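## Part two: oiling and looking after your Nolano table

So the legs are on, the thing doesn't wobble, and you're itching to put a plate on it. Hold off one more evening! I rushed this step on my first table and ended up with a coffee ring I still apologize to guests for.

**What you need**

- the 100 ml bottle of Sugawara oil from the hardware bag
- two lint-free rags (old T-shirts are great)
- a sheet of fine sandpaper
- gloves, if you mind smelling like a workshop until Friday

**Steps**

1. Wipe the top with a barely damp rag and let it dry for 10 minutes.
2. Sand lightly, always along the grain. Where the lines run straight this is easy. Where they bend into loops, I just follow the general direction of the board and go easy on the pressure.
3. Vacuum up the dust, then wipe again with a dry rag.
4. Pour out a puddle the size of a quarter and work it in. Keep going in small puddles until the whole top is covered – edges too, please.
5. Wipe off everything that's still shiny. You'll think you got it all. Go over it once more.
6. Leave it alone for 8 hours before you put anything down.

> **Caution:** Oily rags can heat up and catch fire by themselves. Spread them flat outdoors to dry, and never ball them up in the trash.

Pale wood like this shows its figure quite clearly, and I love that about it. You may find streaks a bit darker than the rest, or a tan oval with the lines curving around it. Leave those be – sanding harder won't get rid of them, and you'll only wear a dip in the top. 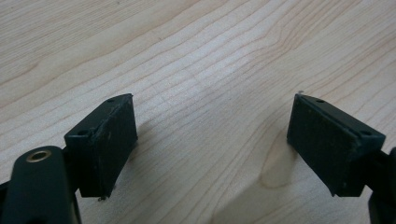

Nanami Oda wrote in to say that she oiled only the middle of hers, where the plates go, and by August the ends had dried out and felt rough. Her advice is to do the whole top every time, and the underside once a year.

I'd go along with that. The underside doesn't need to be pretty, so use up the last of the bottle on it.

**Note on refills:** the 900 ml can is far too much for one table, so split it with a neighbor if you can. Keep the lid on tight, and stir before you pour.

Next up is part three, fitting the extension leaf. You'll need the short bolts for that, so don't lose them!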